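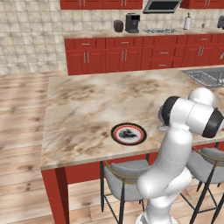
Kitchen robots at Grincombe: your questions

Last updated April 27, 2021

What's happening in July?

Our canteen kitchen at Grincombe gets its first robot arm! Zeltitz is supplying it, and the Nestdale kitchen follows once we've settled in. Until then, all the practising goes on in a simulated kitchen on a computer, so a dropped plate costs us nothing but a restart.

Which jobs will it take on?

Clearing and wiping to begin with. We serve almost 800 lunches on a full day, and everyone who has done the plate run at two o'clock knows what that does to your wrists. Cooking, tasting and serving stay with the kitchen team.

Is anyone losing their job or hours?

No. Contracts and hours stay as they are. The time we get back goes into prep and the new breakfast menu (which a lot of you have been asking for, and we can't wait to get going on it).

Why is the practice kitchen a home kitchen?

It was the one Zeltitz had ready to go. Reaching over a worktop without catching whatever stands at the back is the same skill in a big kitchen or a small one, and it's great fun to watch it being worked out. 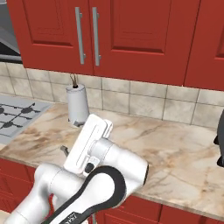

Sjöberg, on the early shift, asked whether we'd all have to learn programming, and said that if so the mop was looking very attractive. You won't! The arm is run from a touch panel with 5 buttons, and the training is 2 short sessions in paid time.

Can I stop it if something looks wrong?

Yes, always, and you never need to ask first. Any member of the team can press stop. You won't be asked to justify it, and a stop doesn't go on your record.

Will it be watching me work?

The arm needs to see the worktop to do its job. It isn't used to time anyone or to check breaks, and that's written into the staff agreement.

Can I come and see the simulation?

Please do. It's on the big screen in the training room after lunch service, and you can suggest jobs for it to try. Greasy trays are top of the list so far.

Who do I ask about anything else?

Ring the kitchen office on extension 746 or leave a note in the box by the lockers. New questions get added to this page.

This site uses cookies to remember your settings. Accept | Manage cookies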